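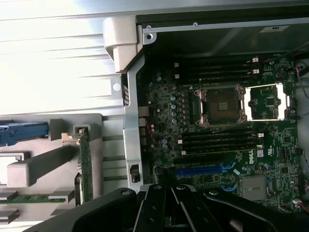
The board in the Cele tower, with empty memory slots and no heatsink over the processor.

December
By Jae-hoon Um

Cele Practice Tower with Cumo Parts Holder

The Cele is a used desktop tower which we prepare for people who learn to build and repair computers. It is a full size steel case with a real Dell motherboard inside. The set is sold by Areck together with the Cumo, our printed holder for the small parts, so the student has a fixed place for each thing that comes out of the case.

We started with this set after many requests from repair courses. Teachers told us that their students practice on very small home computers, and then they are lost when they see a bigger board for the first time. The board in the Cele has memory slots in two banks, one above the processor socket and one below it. Each slot has white latches at the ends. It needs some care to learn which bank you should fill first, and this is a good exercise already before any tool is taken in the hand.

What you can practice

Processor. The socket has a metal loading frame. We advise you to do this work slowly and with good light. Open the frame completely, hold the processor only by its edges and let it go down by its own weight. Please do not press it with the finger. If it does not sit flat, lift it and look again at the direction.

Memory. Modules are not included in the basic set, because most schools have their own. You can order them separately on the same form. Open the latches at both ends before you insert anything.

Expansion card. The set comes with a black graphics card, which goes in the middle of the board. Beginners often pull a card out at an angle. It is better to free it first at the back wall of the case, where the blue latches are, and then lift it straight.

Drive. A 3.5-inch hard disk is included, in a blue plastic caddy. The drive is for practice of mounting and cabling. We erase it before sending and there is no operating system on it. Please do not keep important files there.

Cables. The blue SATA cable makes a high arch inside the case. We left the length as it is. Students should learn to lay a cable so it does not touch a fan, and with a cable that is a little too long they learn it faster.

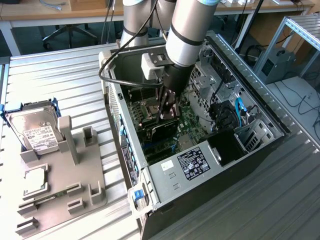
Cele tower on its side, with the Cumo holder on the left carrying the hard disk and a processor.

About the Cumo holder

The Cumo is 3D-printed in gray plastic. In the upper portion the hard disk stands upright, caddy included, with the label to the outside so you can read it without moving the drive. Lower on the holder is the place for the processor. It lies with the metal heat spreader up, between three small clips. The clips hold it only lightly. You should be able to take it with two fingers and no force.

We changed the clips once. The first version was too stiff, and after 300 insertions one of them was broken at the root. The present version passed 1,000 insertions in our workshop with no damage. If a clip breaks anyway, write to us and we send a new one without cost. The print file is also given on request, for schools that have a printer.

The holder stands well on a flat table. On a ribbed aluminum surface you can fix it with screws to the profile, but these screws are not in the box. Ask for the Stitska screw bag if you need them.

In the box

Tower with motherboard, power supply and drive cage with black drive trays
Processor
Graphics card
Hard disk in blue caddy
SATA cable
Cumo parts holder
Printed exercise sheets in English

Not in the box: memory modules, heatsink, monitor, keyboard, thermal paste. Without a heatsink the tower must not be switched on. If you want to start the computer at the end of the course, please choose the option "running set" when ordering.

Condition

All towers are used. You may find scratches on the steel and old marks from stickers. The plastic parts we check by hand, especially the blue release latch, and we replace what is cracked. The steel interior is wiped, and the edges which are sharp we file down. Boards can differ a little in the small details from one delivery to the next.

Working with the tower

Lay the case on its side with the opening up. There is a carry handle at the corner, so please lift it there and not by the power supply. Disconnect the power cord before you open the side panel. A wrist strap is recommended also for practice boards.

Ordering

Returns are accepted for 60 days if the parts are complete. For classes we can reserve several towers of the same delivery, so that all students have the same board. Please write to the Areck workshop with the number of students and the month when the course begins.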